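Beta readers wanted for a slow, talky fantasy novel (yes, there's kissing)

Posted 3 Feb 2025

Hi everybody! If you've been following this blog for a while you know I've been threatening to finish The Salt Road to Iston since forever. Well, it has an ending now. It has a middle too, most of the time. What it doesn't have is readers who aren't me or my sister, and so I'm looking for 11 people to read the whole thing and tell me what they think of it.

I should say up front that it's long. The manuscript is 822 pages in the format I use (big type, wide spacing, I have bad eyes), split into 35 chapters. You would not get it all at once. I send it in chunks, and you'd have until September to get through the lot.

So what's it about? Bosine is a ferry pilot's daughter who gets hired to take a sealed box up the river to Iston, and Sfeir is the disgraced court translator who is supposed to be dead and very much isn't. They can't stand each other for a long time. I love them both to pieces, but I've lived with them so long that I can't tell anymore if Sfeir comes off as wounded and funny or just plain rude. My sister says rude. There's also Imico, who started out as a throwaway innkeeper in chapter four and then sort of ate the book, and I need to know if you're happy to see him when he turns up again or if you groan.

Here's the kind of reader I'm hoping for. You like character-driven stories and you can put up with a plot that takes its time. You've got opinions about people in books, the kind where you'd argue with a friend over whether somebody deserved to be forgiven. You don't need to be a writer or know anything about editing, and please don't fix my commas! Vendula Kopecký is doing the copyedit later on and she has asked me, pretty firmly, to leave her something to do.

I'd especially like a few people who don't normally read fantasy. If you mostly read mysteries or family sagas or whatever, come on in. I've got plenty of friends who will forgive anything with a map in the front, and I need some who won't.
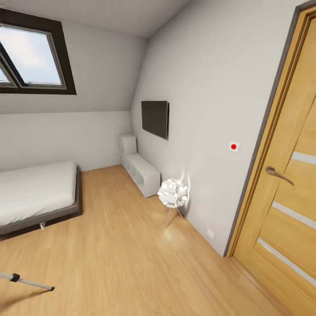

After each chunk I'll send you a short list of things I'm wondering about. It's stuff like where you got bored, who you trusted, whether you saw the business with the box coming. You can answer in two lines or two pages. Voice messages are fine too - I listen to them while I do the dishes. If you quit halfway through, please just tell me which chapter you quit on, no hard feelings, that's about the most useful note I can get.

A few things you should know before you say yes. There's a drowning in the first part, and a parent with a drinking problem all the way through. The romance stays pretty mild on the page. One horse dies (I'm sorry, I tried it the other way and the chapter fell apart). If any of that is a dealbreaker, I completely understand.

I can't pay, I wish I could. You'll get your name in the acknowledgments if you want it there, a paperback when it's printed, and I'll gladly read something of yours in return, up to the same length. I mean that! Sabina Kubíček swapped with me on my last book and I ended up reading her whole trilogy in a couple of weeks and bugging her for the next one.

Please don't share the files with anyone or post bits of them online. I'm not going to make you sign anything, I'd just like your word on it.

To put your name in, use the contact form on this site and write "Salt Road" in the subject line. Tell me:

What you've read lately and which character stuck with you, good or bad
A character everybody loves that you can't stand, and why
What format you need (I can do EPUB, PDF or a plain Word file)
Whether you're okay with the content stuff I listed

No need to make it fancy, a paragraph or so is plenty. I'll write back to everyone even if it takes me a bit, and if more people write in than I can handle I'll keep a list for the second round, because there is going to be a second round. The last five chapters are getting torn up whatever happens.

If you read my last book and hated the ending, I'd really like to hear from you as well. You may have been right.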